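**Medora** is a dance-pop song by the duo Pisow, released as a single in June 2002 on the Ponilby label. It is best known for its music video, which received heavy late-night rotation on music channels and made the song far more familiar than its sales would suggest. The track later appeared as the opening number on the duo's only album, *Tudose*.

## Background and recording

Pisow wrote "Medora" as a slow ballad, and an early demo runs to more than 4 minutes with piano and a single vocal line. Ponilby turned down the demo and asked for a faster version that could be played in clubs. The duo kept the chorus, dropped the second verse, and added a drum loop and a short accordion figure that repeats between the vocal lines. The finished single is in a minor key and lasts a little under four minutes.

The lyrics are addressed to a woman who has left a seaside town without saying goodbye. The name Medora is sung 18 times, mostly in the closing section.

## Music video

The video was shot in one night in a closed roller rink. It follows a dancer in a silver raincoat who crosses the rink while the other skaters stand still, and the two members of Pisow are seen only briefly, behind the ticket window. The raincoat was copied by several costume shops that summer and was often worn at themed parties.

A shorter edit was made for daytime television. It removes the rooftop sequence at the end and replaces it with repeated shots from the first chorus. Most copies in circulation today come from this edit, and the full version was hard to find until it was added to a reissue of the album.
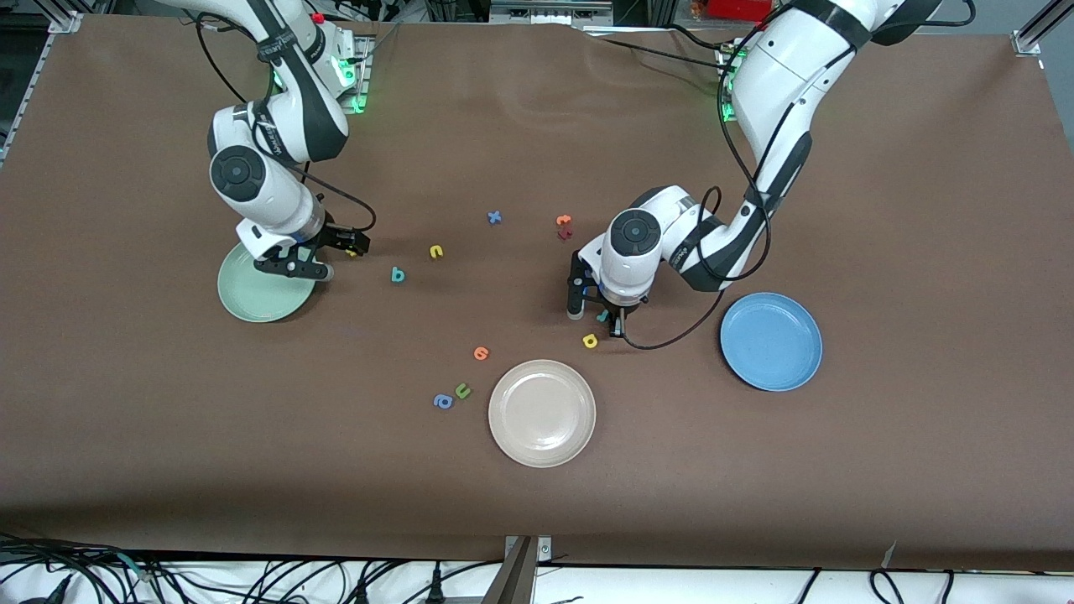 ## Release and reception

The single was issued on CD and 12-inch vinyl. The vinyl pressing was limited to 2,051 copies and includes 3 remixes, one of them instrumental. Reviews at the time were mixed. Critics liked the chorus but found the production thin, and some wrote more about the video than about the song.

## Later use

A remake with new vocals was released by the same label as a digital single. It uses a faster tempo and leaves out the accordion. The original recording has also been used in a television talent show and in a commercial for ice cream.

## Track listing (CD single)

1. "Medora" (radio edit)
2. "Medora" (club mix)
3. "Ticket Window"

*Last revised 2024-04-04*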